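Usbridge Home Forum > Small Spaces > Folding tables and where the bags go

jomar_t
February 11, 2020
We have a narrow workroom with one table in it and everybody drops their shopping on it. Coats too. I want the table clear by the time we start cutting fabric in the evening. Would you put up a shelf, a row of hooks, or a bin under the table? The wall is 54 inches wide and I can drill into it.

Charito D
Hooks. A shelf just turns into a second table.

edgardo_tan
Disagree. Hooks are fine for coats but plastic bags slide off or tear at the handles. I put a 15 inch shelf in our hall and it has worked since October.

Charito D
Worked for what? You told us in the other thread that it was full of mail.

edgardo_tan
Mail and two hats. The bags still fit.

jomar_t
What does a shelf like that hold? The fabric rolls are heavy.

edgardo_tan
Mine is rated for 21 pounds. I wouldn't put rolls on it.

rchan
Check what's behind the wall first. If it's plain drywall, get anchors or find the studs. I skipped that once and had to patch two holes.
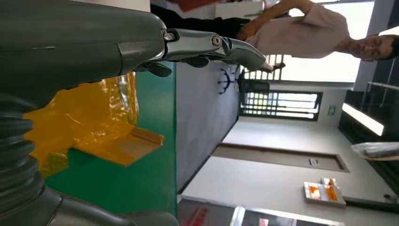

rchan
Coats and bags need separate places, so I'd do both and keep them apart. A rack with curved hooks holds a coat better than straight pegs do. The black one on our gray wall is like that, and I'd buy the same style again. It did nothing for the bags, though. You can see a yellow one crumpled on the green table, with the rack right there past the edge. Get a bin for those and put it closer to the door than the table is.

Charito D
So hooks, like I said.

rchan
Hooks and a bin.

eduardo
Bin by the door is a tripping hazard in a narrow room. Ours went under the table and people did use it after a week or so.

jomar_t
OK, rack on the wall, bin under the table to start. If that fails I'll move it to the door. Does anyone know if Manalo still carries the long racks?

eduardo
Last time I was in they only had the short ones. Try Wonine.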